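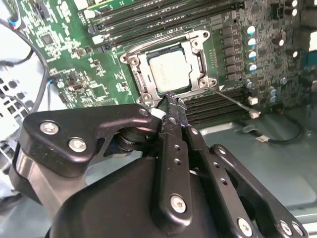
Keeping an old desktop going vs. buying new — what would you do?

Clitow Community Boards > Home and Household > Thrift and Repair

marrowbone_jane
Oct 21, 2021
Hello all, long-time reader and only an occasional poster, so please be kind. My desktop tower has been with me through two moves and one very long family history project, and lately it takes so long to open anything that I can put the kettle on, drink the tea and wash the cup before my spreadsheet shows up. My nephew says to throw it out and get a laptop. My husband says there's nothing wrong with it (he doesn't use it). The place in town, Finbridge, says they can put in a better processor and more memory, and they were very nice on the phone, but I came away not sure if I'd be spending good money on a thing that is simply old.

I mostly do email, photos, the genealogy, and the newsletter for my quilting group. I don't play games unless you count solitaire, which my husband does.

So would you fix it or let it go? And does anybody have experience with that kind of upgrade?

tomsgarage
Fix it. I have never once been sorry I fixed something. Ask them if you can get a solid state drive while they're in there, because from what you describe it's the drive that's slow and the processor is probably loafing.

PeachCobbler12
I'm going to disagree with Tom a little, and I say this as someone who loves him dearly from the canning threads. I paid to have an old tower fixed up, and then the power supply went, and then the fan, and by the end I could have had a new machine with a warranty and a lot less crying. There's a point where you are just feeding it.

tomsgarage
Peach, your tower lived in a room with four cats.

PeachCobbler12
Three cats, and they were very clean cats!

yuting_kwan
Hi Jane, Yu-ting Kwan here, I usually hang around the sewing machine threads but this one caught my eye. I went through the same back and forth last winter and ended up keeping mine. What settled it for me was writing down what bothered me every time it bothered me, for 5 days. I had thought my complaint was "it's slow," but when I read the list back, nearly every line was about starting up or about opening photos. Programs that were already open ran fine. So I had the drive changed and left everything else alone, and I've been happy as can be. The list went on the back of an envelope and I still have it, because I am that kind of person.

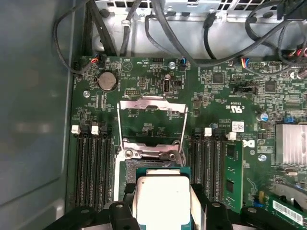 The other thing I'd say is to ask the shop which processors your board will take before you agree to anything. They only fit certain boards, and on an older one you may find the best it can use is just a small step up from what you've got. A good shop will look it up for you and tell you straight. If they get vague, I'd thank them and go home and think about it.

marrowbone_jane
Yu-ting, that is such a sensible idea, and I have plenty of envelopes. I started this morning and already have "photos" down twice and "husband" once.

hellus_road_bill
Sorry to be the grump, but has anyone asked how old this thing is? If it can't run a current operating system, then it doesn't matter how fast it opens a spreadsheet. You want something that still gets security updates, especially if you do your banking on it. I kept one too long out of pure stubbornness and wouldn't recommend it.

marrowbone_jane
I do the banking on it, yes. Oh dear. How would I find out?

hellus_road_bill
Start menu, Settings, System, About. Write down what it says and post it here, but leave off the serial number and the product ID. And I'm sorry if I came across gruff, my wife says I type like I'm sending a telegram.

Yee-man Huang
Bill has a fair point, but please, please, before anybody touches anything, back up the genealogy. I lost the better part of a year on my mother's side when a drive quit, and I'd been meaning to make a copy all that time. I had 2,428 names in that file, some of them from letters my aunt translated for me at her kitchen table, and she isn't here to ask anymore. I've rebuilt a good deal of it but not the notes. Get an outside drive, copy the whole folder, and give a second copy to a relative. My cousin keeps mine in her linen closet, and I keep hers in with the Christmas things.

tomsgarage
What Yee-man said. Do that tonight, Jane, and then argue with us about the rest of it.

PeachCobbler12
Seconded, and I'm so sorry about your notes, Yee-man. That made me get up and go copy my recipes.

marrowbone_jane
I'm so sorry too, Yee-man. I'm going to get a drive this afternoon, and my sister has already said she'll keep a copy for me, though she wanted to know if it needed feeding. I'll write down what Bill asked for when I get back — if the computer is open by then.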